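Handout 5: Planning the budget for a robot work cell

In the last lecture we chose the task first and the arm second. Now we look at the money. Most student plans for the Irkell project had only one big line, the arm, and very little after it. This is too simple.

Please divide your plan into purchase, installation and running costs. The purchase part has the arm, the gripper, the sensors and their mounts. The second part has tables, power outlets, cable routing and barriers around the work area. Trays and card holders also belong there – they look cheap, but they are often made again after the first tests.

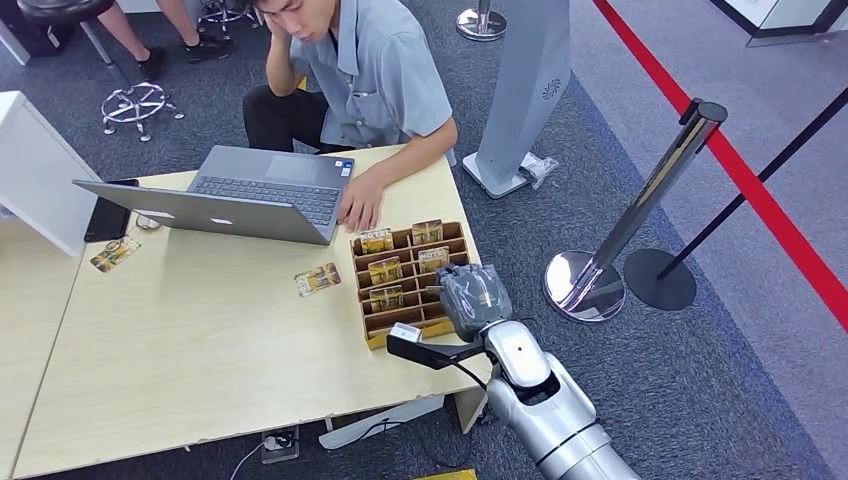 Running costs are more difficult to guess. Include the hours of the person who sits with the robot, spare gripper fingers, and the yearly software license. For the Bernex exercise, use 4 hours of operator time per day and 349 dollars per spare set.

Ask for two written offers, one from Lokwood and one from Tosh, and compare the same items in both. Check if delivery and training are included. An offer without training can look better on paper and cost more by April.

Homework: one budget table, not longer than 7 lines for each part, with a short note under every number you have estimated. Hand in by June 21, 2024.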